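## 4. Aligning and checking your two-handed recordings in Altis

By the time you reach this section you should have Altis installed, your license file in place, and at least one recording session copied over to the workstation. If the copy is still running, let it finish first. Altis will happily open a half-copied session and show you a timeline that looks fine until you scroll to the end of it, and we have lost more than one pleasant afternoon that way.

What we're going to do in this section is take the separate video streams from a session (one head view, one view from each gripper), put them on a common clock, find the markers, and turn all of it into a pair of hand paths that the Mollah planner can read. It sounds like a lot. Most of it is waiting for a progress bar, and the parts that need you are short — so pour yourself something and settle in.

### 4.1 Before you start

You will need:

- a session folder with all three streams in it
- the marker sheet file (`markers.hak`) that matches the markers mounted on your grippers
- the lens file for each camera, made in Section 3
- free disk space, at 795 MB per session for the working files

> **Caution:** Work on a copy. The alignment tool writes its corrected timestamps back into the session folder, and there is no undo once you close the window. We keep meaning to change it.

If you use Hakell for storage, you can point Altis straight at the mounted folder, though everything in 4.3 will be a good deal slower. Most people at Skarkgate copy to a local drive and push the results back at the end of the day.

### 4.2 Put the streams on one clock

1. Choose **Session > Open** and pick the session folder. Altis lists the streams down the left side. Check that the left and right gripper streams carry the names you expect, and if they are swapped, drag one above the other to switch them.
2. Click **Clock > Find Sync**. Altis looks for the short sync motion at the start of each take, when the operator brings both grippers up into the head view and dips them together.
3. Look at the three curves that appear. They should rise and fall together. If one of them is sliding along behind the others, grab it with the mouse and nudge it over until the peaks line up.
4. Press **Accept**. The offset for each stream shows up in the status bar.

An offset of up to 50 milliseconds is nothing to worry about and gets absorbed when you accept. Anything larger usually means a stream began dropping frames early on, so open the **Gaps** tab and have a look before you go any further.

> **Note:** Takes recorded without the sync motion can still be saved. Use **Clock > Manual Anchor** and choose a moment you can find in all three streams, such as a gripper closing on a handle. It takes patience, and you'll want to zoom the timeline in quite a bit.

### 4.3 Run the marker pass

The marker pass is where Altis works out where each gripper was, as seen from the head camera, frame by frame. It only needs the square markers on top of the grippers, so don't be concerned about what is being picked up or what is lying on the floor nearby. The object gets its own pass in Section 5.

1. Open the **Markers** panel and load `markers.hak`.
2. Assign one marker to **Left** and one to **Right**. When both are assigned the panel header turns from gray to blue.
3. Scrub to a moment when both grippers are working on the same object. Takes in which both hands share a long handle are good for this, as the hands are close together and the markers sit at quite different angles, and you'll find out quickly whether the detector is getting them mixed up.
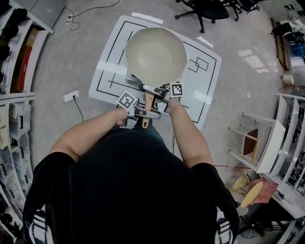 4. Click **Preview** and let it run over 50 frames. A thin outline is drawn around each marker, with a small arrow showing which way the software believes it is facing.
5. Watch the arrows more than the outlines. An outline can sit perfectly on the marker while the arrow flips back and forth, and a flipping arrow gives you a hand path that twitches like a fish.
6. If the arrows are steady, click **Run Full Pass**. If they aren't, turn on **Hold Facing** in the same panel and preview again.

The full pass can be left alone. You can carry on with another session in a second window, or go to lunch, and Altis will beep when it is done (you can turn the beep off in **Preferences > Sounds**, and in a shared office we'd gently suggest that you do).

When the pass finishes you get a coverage number for each hand, meaning the share of frames in which that hand's marker was found. We look for 85 percent or better on both. Below that, the filler described in 4.4 has to guess across longer stretches, and although it guesses rather gracefully, it is still guessing.

Common reasons for low coverage:

- The marker is tipped nearly edge-on to the head camera. There is no setting that fixes this. Ask the operator to keep the wrists a little flatter next time.
- A bright patch of reflected light washes out the marker. Try **Markers > Local Contrast**, beginning with the lowest setting.
- The hands leave the head view altogether. Trim those stretches, or leave them in and let the gripper views carry them (see below).
- The wrong lens file is loaded. It happens to all of us, and the giveaway is that coverage is good in the middle of the picture and poor at the corners.

> **Caution:** Please don't raise **Detection Reach** past its default to chase a better number. It will find markers in window blinds, floor tape and the pattern on somebody's socks, and your coverage will look wonderful.

### 4.4 Fill the gaps from the gripper views

When the head camera can't see a marker, the gripper's own camera still has something to say. Altis follows fixed features in the surroundings from one frame to the next and works out how the gripper must have moved in between. Ceiling lights, window frames and shelf edges are the sort of thing it likes best. People are the sort of thing it likes least, for they wander about, and anything that wanders can drag the path along with it.

1. Open the **Fill** panel. Gaps are drawn as pale bars on the timeline, one row for each hand.
2. Click **Mask > Gripper Body** and paint over the part of the view taken up by the gripper itself. You only need to do it once for each gripper, as the body doesn't move relative to its own camera. Be generous around the borders.
3. Click **Mask > Moving Things**. Altis suggests regions on its own. Look through them for anyone it has missed, especially people standing fairly still at the far end of the room, as they have a way of being taken for furniture.
4. Leave **Wide Lens** switched on. With it off, straight ceiling lines that appear bowed near the top of the view are taken at face value, and the filled path drifts upward.
5. Select the gaps you want filled and press **Fill Selected**.
6. Play each filled stretch at half speed in the 3D window. The filled part is drawn dashed, and you want to see it leave and rejoin the solid path without a step.

If you do see a step, the cheapest cure is to widen the gap by a few frames on either side and fill again. The last detections before a marker disappears tend to be poor ones, and taking them out gives the filler a cleaner place to begin.

> **Note:** Filling runs one hand at a time, left first. If you stop it halfway the left hand is kept and the right hand is simply not done yet, so you can pick up where you were.

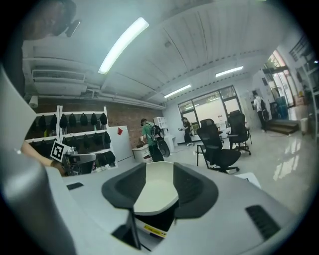
A reader of the August edition wrote in to ask whether the moving-things mask could be skipped altogether in a busy room, having found that with several people about, painting them all out took longer than the fill itself, and that the short gaps seemed to come out the same either way.

For short gaps, yes, go ahead and skip it, and thank you for the letter. The filler already throws out features that disagree with the majority, and over a brief gap the majority is nearly always the walls and the ceiling. For long gaps we'd still ask you to paint, or at least to accept the suggested regions. The trouble comes when a person passes close to the lens and becomes the majority for a moment, and then the filler believes the whole room took a step to the left.

### 4.5 Export to Mollah

1. Choose **File > Export > Mollah Path**.
2. Tick **Include Fill Flags**. Mollah gives filled frames a lower weight when it plans, and without the flags it treats every frame as equally good.
3. Under **Origin**, choose **First Head Pose** unless your project sheet tells you otherwise.
4. Set the gripper opening source to **Finger Track**. If the fingers were hidden for much of the take, choose **Encoder** instead, provided your grippers record one.
5. Press **Export** and wait for the green line at the bottom of the window.

Mollah will run its own check when it loads the file. A warning about *unreachable wrist* is common with two-handed takes and doesn't mean that your alignment is bad; it means the arm model you have selected can't bend the way the operator's arm did. Try the longer arm model before you come back here to redo anything.

If Mollah complains of *duplicate time*, on the other hand, do come back. Reopen the session, go to **Clock > Repair**, and export once more with the same settings. The old export is overwritten, so rename it first if you'd like to compare the two.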